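Manuals > Granditz trickle charger > Section 4: Hooking it up for winter storage

Okay, so the car is parked, the garage door is shut and you have the Granditz out of its box. I've put mine on the same old hatchback every winter, and most of what follows is stuff I learned by getting it slightly wrong the first time. Read it all through once before you clip anything on!

Before you start

Check that the ignition is off and the key is out. Take off any rings or a metal watch (I keep a saucer on the shelf for mine). Open the garage window a bit, and don't smoke anywhere near the battery.

CAUTION: If the battery case is cracked, bulging or frozen, stop. Don't charge it. Take it to a shop and let them deal with it.

Connecting the charger

1. Pop the hood and find the battery. In some cars it's in the trunk or under a seat, so look in the owner's handbook if you don't see it.

2. Wipe the terminals with a dry rag. If there's white or greenish crust on them, put on gloves and clean it off with a battery brush first.

3. With the charger unplugged from the wall, put the red clamp on the positive (+) terminal. Wiggle it - it should bite and stay put.

4. Put the black clamp on a bare metal part of the engine or body, away from the battery and the fuel line. Your handbook may show a proper ground point, and if it does, use that one.

5. Run the cable out past the hood latch so it doesn't get pinched. Lower the hood gently and leave it resting on the safety catch.

6. Plug the charger in and press MODE until the car symbol lights up. The little motorcycle symbol is a much slower setting and you'll be waiting forever.

7. Wait for the light to go from amber to green. A flat battery can easily need a whole night, so go to bed.

Note: Write down the mileage while you're out there. Mine said 2,000 more than I expected last year, and that's how I found out I'd skipped an oil change (oops).

If the light blinks red

Nine times out of ten it's the clamps. Unplug at the wall, swap nothing until it's dead, then check red is on plus and black is on metal with no paint. Lev Tkachenko, who helped me with this guide, adds that the Jukosero extension lead has its own switch, and yes, I have stood there cursing at a charger that had no power.
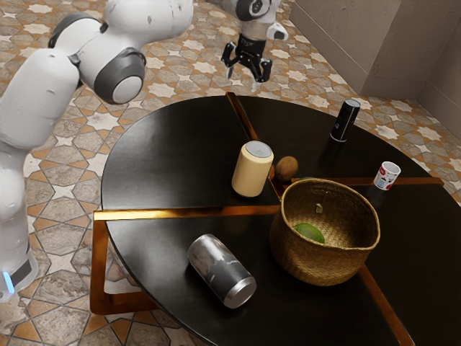

Fig. 4. Robot arm with two-fingered gripper, open (computer rendering).

Disconnecting in spring

1. Unplug from the wall first, every time.
2. Black clamp off, then red.
3. Coil the cable loosely and hang it up somewhere dry.
4. Start the car and let it idle while you check the tires. They'll probably want air!

Spare clamps are part 144 and the longer cable is part 145.

Contact: Granditz Owner Help, Box 285 | Copyright Granditz | Back to top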